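Sarnton publishes maintenance procedure for the Yule door-opening cell

Simulation model and service schedule released together for existing operators

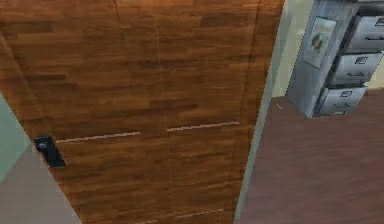 Simulated door and latch from the Yule cell model, with filing cabinet to the right of the door frame. Render: Sarnton.

Tue 17 September

Sarnton has released a revised set-up and maintenance procedure for Yule, its test cell for mobile robots that open and pass through hinged doors. The procedure is issued with an updated simulation model of the cell and replaces the version supplied in February. It applies to all Yule cells running the Fledumow control package.

Yule consists of a door set in a rigid frame, a single-arm mobile base, a wrist force sensor and a fixed controller cabinet. The simulation model reproduces the door, the latch and the adjoining room so that a change to the cell can be checked before the arm is powered. The revised procedure covers three areas: alignment of the base to the door, calibration of the wrist sensor, and inspection of the latch and hinges.

Alignment

The base is now referenced to the latch side of the door frame. In the February version it was referenced to a floor marker, which had to be laid again whenever the floor covering was changed. The operator drives the base to the start position, locks the wheels and touches the probe to the frame at 3 points. Fledumow calculates the offset and writes it to both the controller and the simulation model. If the two records differ, the cell will not leave set-up mode.

Door textures and nearby furniture in the model can be changed without repeating the alignment. Changes to the door width, the hinge side or the latch height require a full alignment.

Wrist sensor

The wrist sensor is to be zeroed at the start of each shift with the gripper open and the arm in the park position. A full calibration is required after every 276 hours of powered operation, after any collision stop, and after replacement of the gripper pads. The calibration weight is supplied by Bavotex and is stored in the controller cabinet. Weights from other sources should not be used, as the mounting thread differs.

Readings are to be taken with the arm level and again with the wrist turned through a quarter turn. Where the second reading falls outside the limit shown on the Fledumow service page, the sensor cable should be checked for strain at the elbow clamp before the sensor itself is replaced. Sarnton's service records show that the elbow clamp is the more frequent cause of drift.

Latch and hinges

Latch wear changes the force at which the door releases. Operators should run the release test after every 100 door cycles during commissioning and once a week after that. The test opens the door at low speed and records the peak force at the wrist. The result is compared with the value held in the simulation model.

If the measured value is higher, the latch should be cleaned and given dry lubricant. Oil must not be used. If the value remains high after cleaning, the latch is to be replaced and the new release value entered in the model. Hinge screws are to be checked for tightness at the same time. Power to the arm must be isolated at the controller cabinet before any work is carried out on the door.

Testing of the procedure

The revised procedure was tested on the reference cell at Sarnton over 2,386 door cycles. The latch was replaced once during the test period. No change to the base alignment was needed.

Availability

The procedure, the simulation model and the updated Fledumow service page are available to registered operators through the Sarnton support site at no charge. Cells still using the floor marker may continue to do so until their next full calibration. Calibration weights and replacement latches can be ordered from Bavotex under the existing part numbers.

Notes to editors

Sarnton designs and maintains test cells for mobile robots. Yule is supplied with left-hand or right-hand doors. Fledumow is the control and service software used in all current Sarnton cells. Bavotex supplies calibration parts and door hardware for the Yule cell.

Enquiries should be sent to the Sarnton press office through the contact form on the support site.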